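Fruit bowl vs tray, and does fruit keep longer apart from the veg?
Household & Kitchen > Storage

wattleandpeg
Moved into a studio in December and the bench is 80 cm long including the sink, so the fruit has nowhere to live. I've been looking at the Solwood two-tier stand, which claims to keep apples and oranges fresh for 18 days "through natural airflow". It's 50 dollars. Has anyone got one, and does it do anything a bowl doesn't?

gumbootsgary
Natural airflow is air. You've got that already.

Rirkasell
We have the Solwood. It's fine. Looks nice, a bit wobbly on the top tier once you load it up. I couldn't tell you if the fruit lasted longer because the kids eat it.

wattleandpeg
Ha, fair enough. The wobble puts me off more than the claim does, to be fair. What about apples making everything else go off? Mum swears you can't keep them with anything.

khattak_k
Your mum's right. Apples give off ethylene, and anything leafy near them goes yellow. I keep mine in a separate drawer and the greens in the fridge in a damp tea towel. Wouldn't do it any other way.

Shamim Sethi
I half agree with that. Greens, yes, keep them well away. But I've had apples and oranges in together for years and never seen the oranges suffer for it. Citrus doesn't ripen any further once it's picked, so I don't know what the apples are supposed to be doing to it. Every storage chart I've read says something different about this and most of them are selling a container.

khattak_k
Mine went mouldy in a week when they were together. Moved the apples, no more mould.

Shamim Sethi
One bag of oranges isn't much to go on. Were they touching? Was there a soft one at the bottom? In my experience mould in a bowl starts with a bruised one that got buried, and a deep bowl is the best way I know to bury one. That's my argument for a tray. It's flat, you see the lot, and you pull out the dud before it spreads. Mine's green metal with a raised edge and it cost a fraction of the Solwood. 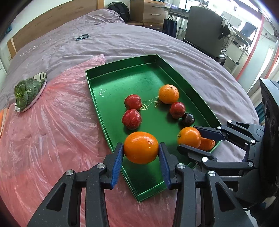

The other thing I'd say for a tray is that you can pick it up and put it anywhere while you use the bench, and in a studio that matters more than airflow. Bok choy gets its own bowl, and I try to cook it early in the week – it goes limp on me whatever I store it beside. Plums I buy a few at a time. I'm not convinced any stand will save a ripe plum.

gumbootsgary
Metal trays scratch, but. And oranges roll.

Shamim Sethi
They roll until they hit the edge. I can live with scratches.

Rirkasell
Does the shiny finish show every fingerprint? I had a Uvar one in silver and I was forever wiping it.

Shamim Sethi
It does, yes. I stopped looking.

khattak_k
Still reckon you should split the apples out. It costs nothing to try it.

wattleandpeg
I might do both and see – apples on a plate on top of the fridge, the rest on a tray. Is the top of a fridge too warm?

khattak_k
Mine is. Put your hand up there and check before you do it.

gumbootsgary
I paid 40 dollars for a bamboo stand that was meant to do all this and it holds the mail now. Get the tray.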